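Home | Forums | Build Logs | Teaching & Teleop | Search | Log in

Teaching & Teleop > Hand-held grippers vs. leader arms for kitchen tasks

September
Posted by joni_h

Hi all, Joni Honkanen again, from the small group at Nostusholm. We've been collecting demonstrations for kitchen prep tasks and I have to share how much fun this has become. We started on a leader-follower setup from Clerness, where you move a small arm and the big arm copies you. It's a lovely piece of kit, but our people were slow on it, and anything with a thin object took ages. Picking up a stick and standing it upright over a bowl was pure misery.

So we switched to hand-held grippers, one per hand, camera on each. You just walk up and do the job! We got 217 usable demos in the time it used to take us to get a few dozen. I'm thrilled, and now I want to hear from anyone who has trained a two-handed policy on this kind of data. Did it transfer to your arms without a lot of fuss?

biwott_e wrote:

Emmanuel Biwott here. Good numbers, congratulations! My one worry is reach. A person with two grippers will happily twist a wrist into a pose the arm can't copy, and you don't find out until replay. We threw away a painful share of our first batch that way. Now we run every demo through the arm's joint limits the same afternoon and tell the operator which ones failed. People adjust fast once they see it.

joni_h wrote:

Same afternoon is smart. We've been checking weekly, so that's changing. For the stick task I ask people to keep the dowel vertical in the pads, get the bowl right below it, and keep the other gripper where the arm could really be.

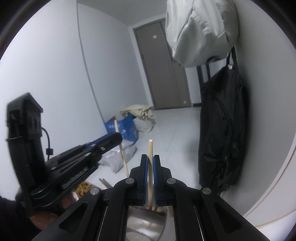 How many demonstrations does a simple two-handed task need?

Plan on 200 clean ones for a first policy if the object and the bowl stay more or less the same, and closer to 500 if you want it to cope with new rooms and new lighting. Clean means the tracking held all the way through and the arm can reach every pose.

marlinspike wrote:

I'll disagree a little with the 200. We used the Waweru arms on a stirring task and got something decent with far fewer, all by remote control. The difference was that each demo came off the real robot, so there was no gap to close. Every single one counted. With hand-held you get loads of data fast, but some of it is a human doing human things.

biwott_e wrote:

Fair, but how long did your operators need before they were any good?

marlinspike wrote:

Two weeks for the best one. The rest of us were still bumping the table after that, I'll admit it. Once she had the feel for it, though, her demos were gorgeous – slow and smooth, with hardly any corrections.

joni_h wrote:

See, that's the part I love about the hand-held way. My cousin came by and was recording within ten minutes (and her demos passed!). I do take the point about human habits. We had one person who kept flicking the stick to line it up. Looked great on video, hopeless for the arm. I asked for slower movements and a short pause after the grasp, and that made a big difference to the replays.

Does anyone have an opinion on pad softness? Thin dowels roll a bit in the fingers when you tap the bottom against something. I've tried a harder pad and it rolled more.

tallowfield wrote:

Ribs running across the object helped me. Also watch that the pads on your hand-held units and on the robot are the same age. I had new pads on the robot and worn ones on the demo tool, and the policy squeezed at the wrong width for days before I worked it out. Swap them as a set.

biwott_e wrote:

Oh, that's a great tip. Writing it on the cabinet door.

marlinspike wrote:

Seconded on the pads. One more question for Joni: are you recording in one room or moving around? Our policy learned the wallpaper, more or less. Took it next door and it just hovered.

joni_h wrote:

Moving around as much as we can, and that's where hand-held wins for me by a mile. Everything fits in a backpack. We go to kitchens, hallways, somebody's garage, whatever is free. I leave rooms the way we find them. The Mosten software we use for tracking does get grumpy in front of plain white walls, so I do a slow sweep of the room first to build the map and then start the task. Lost tracking went from roughly one demo in five to hardly any.

marlinspike wrote:

OK, the backpack part makes me jealous. I still wouldn't give up remote control for the last step. Pretrain on yours, then finish with a small set from the real arm?

joni_h wrote:

That's the plan for next month! I'll post the replay videos and the failure list, ugly ones included.

Comments (3)

gravelpath: Has anyone tried the sweep trick with one gripper held still and only the other moving? My second one always loses its place first.

biwott_e: @gravelpath Sweep with both, then bring them together in front of you for a couple of seconds before starting. Works for us.

ninepenny: Subscribed for the failure list. More people should post those!

Previous thread | Next thread | Back to Teaching & Teleop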